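Zokside Bench Rules Kit, reviewed

Surachet Duangkaew, 5th April

The kit is a 48-page booklet of working rules for two-arm cells that handle soft goods, plus wall cards. We paid 200 for it at Lurville and have used it since last August.

Rule 1: clear the table first

One item, zipper shut, nothing else on the surface. The card is short enough that people read it. 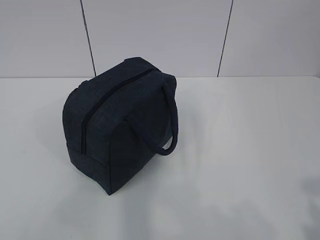
Rule 2: one arm leads

The second arm stays off the item until the first is in position. Good rule. I'd like more on cables -- they get one paragraph, and ours hang down behind the work.
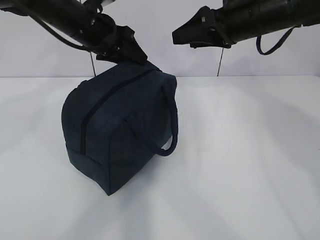
Rule 3: hanging garments

The weakest chapter. It assumes a plain hanger. A jacket over a mesh-backed support, with folds bunching in front, gives the wrist camera a lot of dark cloth to sort out, and the finger blocks part of the view. Marlene Desjardins wrote us an extra card for it: stop, back off, look again before closing.

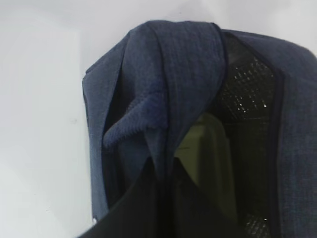
Price and verdict

The Herkine set costs 900 and covers hard parts better. For bags and clothing I'd buy Zokside again. Skip the laminated upgrade at 33 -- the corners peel.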